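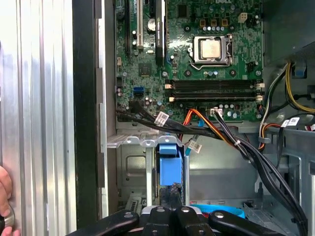 4. Fitting memory and connecting a drive

This section covers desktop towers refurbished under the Potardale scheme. Read it through once before you start. You will need a medium cross-head screwdriver, an earthing strap and a small dish for screws.

CAUTION: Shut the computer down, switch off at the wall and pull out the mains lead. Hold the power button in for 7 seconds, then clip your strap to bare metal on the case.

4.1 Fitting the memory

1. Lay the tower on its side with the motherboard facing up. Take off the side panel.
2. Find the four black memory slots. They lie side by side on the green board, next to a small white fan connector.
3. Open the clips at the ends of the slots you are going to use.
4. Hold the module by its edges and line up the notch with the key in the slot.
5. Press down evenly at both ends until the clips close. It takes more force than most people expect - the board may flex slightly.

Note: With two modules, use a matched pair. The slot order is on the Rukemum sheet packed with the modules.

Leave the processor alone. Its lever should stay down unless you are following section 6. The coin-cell battery can also stay where it is. If the clock keeps resetting, see page 31.

4.2 Connecting the drive

1. Slide the drive into the metal cage with its port facing the cables.
2. Find the light blue SATA data cable. Check the L-shaped key inside the plug and push it straight on to the narrower connector.
3. Take a black power connector from the bundle of red, yellow, orange and black wires and push it on to the wider connector.
4. Tuck slack cable away from the fan grille.

CAUTION: Never pull a SATA plug off by its wires. Hold the plug itself and ease it back in a straight line.
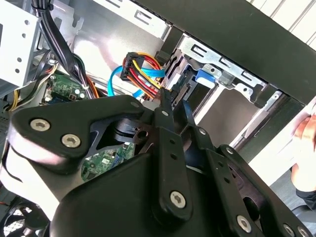

Saturnino Pastor: I would add that the power plug should go on before the data cable if your cage is tight, as the stiffer wires tend to nudge the thin one loose. I did it in the printed order and had to reseat the data end twice.

Either order is safe with the mains lead out. Check both plugs again before going on.

4.3 Closing up and testing

1. Look over the board for loose screws.
2. Refit the side panel and stand the tower upright.
3. Reconnect the mains lead, keyboard and screen, then switch on.
4. Open the set-up screen and check that the full amount of memory and the new drive are listed.

If the memory is short, switch off, unplug and reseat the modules one at a time. If the drive is missing, start with the data cable. Fault code 98 on a Tirov test card means that no memory has been found.

Revised 24 October 2023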